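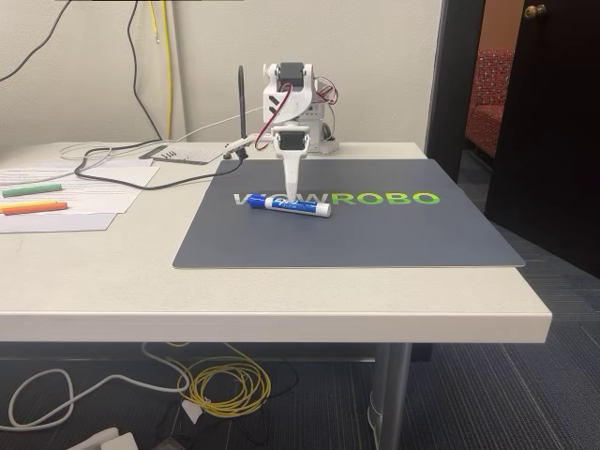 Do markers really dry out if you leave the cap off?

Grown-ups say it all the time: "Put the cap back on or it'll dry out!" Should you believe them? Let's not take their word for it. Let's check.

What's inside

A marker is a tube with a spongy stick in it. The stick is soaked in ink, and the ink is colour mixed into a liquid. In the markers you use on paper, the liquid is mostly water. In a dry-erase marker, like the blue one with the dark blue cap, it's usually a kind of alcohol.

Liquids left in the open slowly turn into gas and float off. This is called evaporation. Alcohol does it faster than water, so a dry-erase marker should be the first to go scratchy. "Should" is a suspicious word, though. You can test it.

Try it yourself

You need two old dry-erase markers of the same kind and colour. Ask before you take them.

Draw a line with each one on a whiteboard. Cap one and leave the other open on a scrap of paper for 16 hours. Then draw two more lines and compare.

Did the open one fade? Maybe it was nearly empty to start with. That's why one test doesn't prove much. Miroslava Rusnák's class tried it with 17 pairs, and a few of the open markers still wrote perfectly well. Most didn't.

What about lying down?

Lots of people say you should store markers flat, never standing up. There's some sense in it. Stand a dry-erase marker with its tip in the air and the ink can sink away from the tip. Lying flat, it stays more even. Does it matter for one afternoon? I doubt it.

Can you save a dried-out one?

You may hear that a dip in water fixes any marker. Be careful with "any". Water can wake up a water-based marker for a while, but the colour comes out paler. It won't do much for a dry-erase one.

And crayons?

Crayons are mostly wax, with no watery ink to lose. Leave one out all August and it will still draw, unless it gets hot enough to melt. So if somebody tells you your crayons will dry out, you're allowed to ask how they know.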